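Zevton Adds Five Simmer Sauces and a Free Recipe Booklet

For release 30th March

Zevton, the maker of spice blends and cooking pastes, is adding 5 simmer sauces to its Skurar line. The sauces go on sale today in grocery stores that already carry the brand, and through the company's own website.

The new flavors are tomato and fenugreek, coconut and curry leaf, roasted garlic, green chili and lime, and a mild cashew sauce meant for families with small children. Each jar holds enough for a pound of chicken, fish or vegetables and serves four. No jar needs more than 17 minutes on the stove once the meat or vegetables are in the pan.

"Most people who write to us want to make a curry after work and don't want to buy nine spices to do it," said Savita Singhal, head of recipe development at Zevton. "We tested these on ordinary home stoves, with ordinary pans. If a sauce stuck or split, we went back and changed it."

The roasted garlic sauce took the longest to get right. Early batches were too sweet, and the onions have since been cut back.

A free booklet comes with the launch. It has 17 recipes, most of them for the new sauces – the rest use the Skurar dry rubs sold since last year. Cooks can pick up a printed copy in stores or download it.

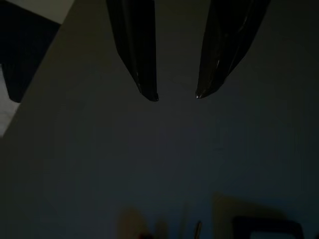
Stores that want to hold a tasting can ask for a sample case through their usual distributor, Conceição. Roughly 200 cases have been set aside for this and will be sent out in the order requests come in. Each case includes recipe cards and paper cups.

The sauces contain no added colors. The cashew sauce contains tree nuts, and all 5 are packed in a plant that also handles mustard and sesame. Unopened jars keep in a cupboard – once opened, they should be refrigerated and used within a week.

Press contact: Zevton Press Office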